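Community help > Arms and grippers > Picking soft items

Long fingers or short fingers for carrier bags on a two-arm table?

Asked by Sepehr Amini, 20 views this week

We have two robot arms either side of a tan table and I'm comparing fingertips for thin plastic bags. The candidates are the Danico long fingers and the short padded set from Pevum. Same controller for both.
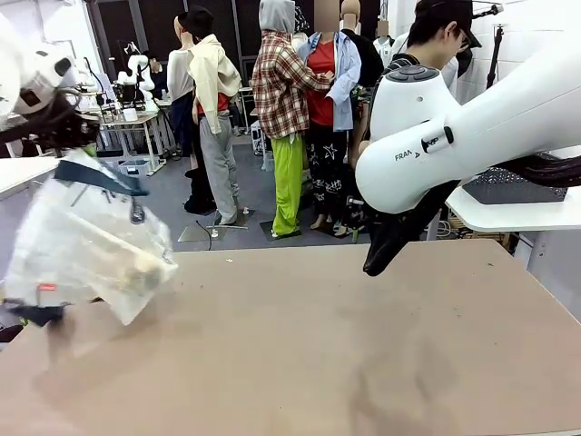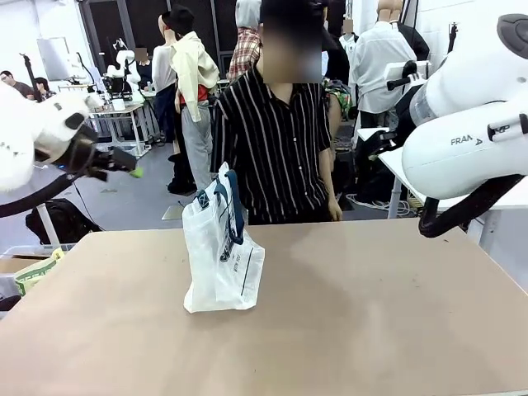
So far I've done 300 lifts with each set. The long fingers get under a crumpled bag more easily, but when the arm speeds up the bag swings and I lose the pose estimate from the fixed camera. The short ones hold better once they have hold of something, and miss more often. I don't want to slow everything down. Is it worth buying a wrist camera, or should I stick with one set and tune that?

Answer from Analyn Sebastian (accepted)

Keep the long fingers and change the motion first. The swing mostly comes from the acceleration at the start of the move, not the top speed. Put a limit on jerk, lift straight up for a short distance, wait until the bag settles, then go sideways. We did this in May on a similar pair of arms and dropped bags went from 1325 to 1164 over the same long run, which isn't huge but cost us nothing.

Also check where you grip. If the bag has handles standing up, take both together. A bag held by a fold of film will turn whatever fingers you use. Thin silicone sleeves on the long tips helped us as well – replace them when they go shiny.

A wrist camera helps with finding the handles. It won't do much for the swing, as the bag hangs too close to the lens once you've picked it up.

Answer from Leif Eskildsen

Get suction. Fingers are no good for film.

Comment from Sepehr Amini: Tried a Graltmont cup already, it pulled the film in and blocked.

Answer from Abbas Vahidi

Not tried the Pevum ones. With the Danico set, have a look at the force setting, ours came very high and tore a few bags. Also log the finger width when it closes – if it reads fully shut you have missed, and you can retry without using the camera at all.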